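Plesness Building, Whitfield: Autumn Safety Checklist, with Comments
Ground floor, upper floor, yard. Walked by Nest Kneath and Aled James, March
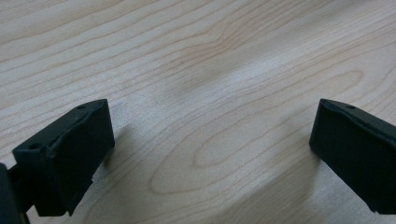 The list follows the same order as the last one, front door to back fence, so the two can be read side by side. Items are marked OK, Fix or Watch. Fix means it has a name against it and is to be done before the winter list. Watch means we look again next time. Where an item is OK and there is nothing to add, there is no comment.

Tenants got the draft a fortnight before this version. Their comments are at the bottom, with replies where one was needed.

ENTRY AND HALLWAY

1. Front door opens fully from inside without a key
OK

2. Front step edge strip
Fix (Aled)
Lifting at the left end. You can get a fingernail under it. Was Watch last time. Replace the whole strip, the glue on the old one has gone chalky.

3. Hallway clear to full width
Fix (all tenants)
Two bikes, a pram and a stack of flattened cartons when we arrived at 8.40 am. The bikes were moved while we were still upstairs. The cartons were still there when we left.

4. Exit sign over the front door lit
OK

5. Exit sign over the rear door lit
Watch
Lit, but dimmer than the front one. Ran for the full test on battery.

6. Evacuation diagram current and at the right height
Fix (Nest)
Still shows the wall between rooms 3 and 4, which came out before Malance moved in. New diagram has been drawn and needs printing and framing.

7. Floor mat lies flat
OK
New mat. The old one is in the yard skip.

ELECTRICAL

8. Safety switches tripped by test button, all circuits
OK
Done at 9 am after warning everyone. Room 5 lost an unsaved spreadsheet and asked us to say so here. The notice went up on the hallway board two days before, and we will knock on doors as well next time.

9. Switchboard door closes, labels readable
Fix (Aled)
Door is fine. The label for circuit 7 says "Gary's heater". Circuit 7 feeds the upstairs power points. Relabel.

10. Tags in date on leads and portable appliances
Fix (tenants of rooms 2, 5 and 6)
Out of date on a kettle, two desk lamps and an extension lead. The testing contractor is booked for the whole building and will do anything left on the hallway table with a room number on it.

11. No power boards plugged into power boards
Fix (room 6)
One double-up behind the printer. Same spot as last time.

12. Leads not run under rugs or through doorways
OK
The lead that used to cross the upstairs landing is gone.

13. Portable heaters
Watch
Not cold enough yet for any to be out. Room 2 has a 2,000 watt fan heater in the cupboard with a scorched plug. It has been tagged "do not use" and should go in the e-waste bin, not back in the cupboard.

FIRE

14. Extinguishers in place, gauge in the green, tag punched
OK, except kitchen
The kitchen extinguisher was on the floor holding the door open. Put back on its bracket. The door has a proper hook on the wall behind it.

15. Fire blanket in kitchen
OK
Tabs hanging down and reachable. Somebody had hung an oven mitt over them, now on its own nail.

16. Smoke alarms sound on test
OK downstairs, Fix upstairs (Nest)
The landing alarm chirped once and went quiet. New battery made no difference. The date on the back is past, so the unit gets replaced.

17. Nothing stored within reach of the hot water unit
Fix (Aled)
Paint tins again. The sticker on the cupboard door is not working, so we are taking the shelf out.

KITCHEN

18. Hot tap temperature at the sink
Watch
Hotter than it was in spring. The plumber will look at the mixing valve when he comes for the upstairs cistern.

19. Knives stored in the block or the drawer tray
OK

20. First aid kit stocked and within date
Fix (Gobnait Kavanagh)
Short on medium dressings and burn gel. Eye wash expired. The scissors are missing for the third list running. Gobnait suggests tying the next pair to the box with string, and we agree.

21. Fridge door seal
Watch
Splitting at the bottom corner. Not a hazard yet, but water was pooling on the lino below it. Mop up if you see it.

22. Cleaning products labelled, lids on, above child height
OK
Decanted spray bottle with no label was emptied and thrown out.

SHARED ROOMS AND FURNITURE

23. Tables steady, no splinters or raised edges
OK, one to Watch
All the tables were leaned on at each corner. The long one in room 3 rocks slightly at the window end and the foot needs winding down half a turn. Edges were checked by hand. If you find a rough spot, tell us before you sand it, as some of the tops are oiled and some are varnished.

24. Chairs
Fix (Aled)
Two with loose back rails, turned upside down in the corner of room 4 with tape across them. Please leave them upside down.

25. Shelving fixed to the wall
Fix (Malance)
The tall unit in room 4 is freestanding and loaded from the top. It needs a bracket into a stud. Heavy boxes go on the bottom shelf in the meantime. We moved the worst of them ourselves.

26. Trolleys and step stool
OK
The stool has its rubber feet back.

27. Window latches and restrictors, upper floor
Fix (Nest)
Restrictor missing on the middle window of room 6. The window is screwed shut until the part arrives.

STAIRS AND LANDING

28. Handrail tight along its full length
OK
The bracket that was Fix last time has been redone with longer screws.

29. Stair lighting, both switches
Watch
Bottom switch works every time. Top switch needs a firm push.

30. Clear width on the landing
Fix (room 5)
We want 100 cm clear past the cupboard. With the filing drawers pushed up beside it there are 70.

YARD

31. Rear gate opens outward without lifting
Fix (Aled)
Drags on the concrete. It can be opened but a smaller person would struggle with it. Hinge screws have pulled, and the post looks sound.

32. Paving level between door and gate
Watch
The fig roots have lifted one paver by the downpipe. Painted yellow for now.

33. Bins away from the wall
OK

34. Outside light on sensor
OK
Angle adjusted so it no longer shines into the unit next door.

35. Assembly point sign visible from the gate
Fix (Nest)
Jasmine has grown over it. Secateurs are in the shed.

COSTS SO FAR

Alarm, step strip and window restrictor come to $270 together, from the building account. The test and tag is billed separately to each room. Anything bought for items marked against a tenant is the tenant's to pay.

COMMENTS FROM TENANTS

Nia Morgan, room 2
The fan heater came with the room, it was there when we moved in. Happy for it to go. Can the kettle be tested early? We have people in most mornings.

Reply: Leave the kettle on the hallway table overnight and use the kitchen one until it's back. Heater noted, Aled will take it.

Lleucu Parry, Malance, room 4
Bracket ordered. The wall behind that unit sounds hollow all the way along, does anyone know where the studs are?

Reply: There are pencil marks just above the skirting from when the old wall came out. Aled has a stud finder if they've been painted over.

Room 5
We'll move the filing drawers inside but it will take until the end of the month. Please also add the roof hatch on the landing to the list, it drops open in a strong wind.

Reply: Added as item 36, marked Fix. Keep the landing cupboard door shut until then so the hatch doesn't come down on it.

Villel, room 6
Printer now plugged straight into the wall. The middle window being screwed shut makes the room stuffy by 3 pm. How long for the part?

Reply: Supplier says it is on back order. Use the two end windows. If it hasn't come by the winter list we'll fit a different type.

Gobnait Kavanagh
Burn gel, dressings and eye wash are in the kit. Scissors tied on.

Item 20 changed to OK. All other items stand as marked.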